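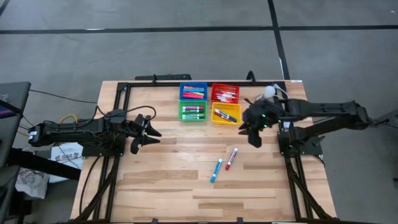 The visitors from Ternura were received at Rondmont on 7 March 2019 and conducted to room 407, where Mr Yaw Arthur gave the address. He spoke for longer than the programme allowed.

Solange Bragança, who had signed the order in November, stood nearest the table. She had been told that the arms would sort markers by colour.

"And if one belongs in no basket?" she asked.

Mr Arthur consulted his notes – there were 50 pages of them – and replied that the question would be entered in the minutes. She asked to see it entered.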